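Shared Kitchens and Tenant Turnover in Student Rooming Houses
Ezequiel Bravo and Ryota Yokoyama
Housing and Communities, term project
1 February 2018

1. Background
Our project looked at rooming houses on Gough Street and in the Udis neighborhood, where many students live after their first year. A room there costs less than a studio, but tenants share the kitchen and bathroom. We wanted to know whether the state of the kitchen has anything to do with how long people stay.

2. Method
We left a paper survey at each house that agreed to take part, starting in September. We handed out 61 forms and got 47 back. The form asked about rent, lease length, storage space, repairs and plans for next year. We also interviewed a manager at Fundlow, the company that rents out most of the Udis houses. Dinuritz, the other large landlord in the area, did not answer our letters.

3. Results
The median rent was $500 a month with utilities included. Most tenants had a month-to-month lease, and several did not know what kind of lease they had.

Tenants who planned to move out most often named slow repairs as the cause. A broken stove or refrigerator came up more than heating, which surprised us. Storage was the second complaint. In many of the houses each tenant gets one shelf, and food goes missing or gets thrown out by mistake. Some tenants keep dry food in their rooms, although their leases do not allow it.

Houses with a written kitchen agreement had fewer complaints, but these were also the smaller houses. We cannot separate the two with a sample this size.

4. Buying food together
Tenants in two houses buy basic items as a group and split the bill. They said this takes up less shelf space – eggs, rice and milk were the usual items.

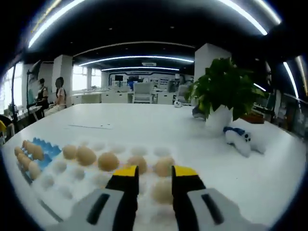 Figure 1. Brown eggs in a blue molded tray, beside a white egg tray.

5. Limits
We only reached people who were still living in the houses, so anyone who had already left is missing. A follow-up should contact former tenants and ask the city for its repair complaint records. The survey form is in Appendix A.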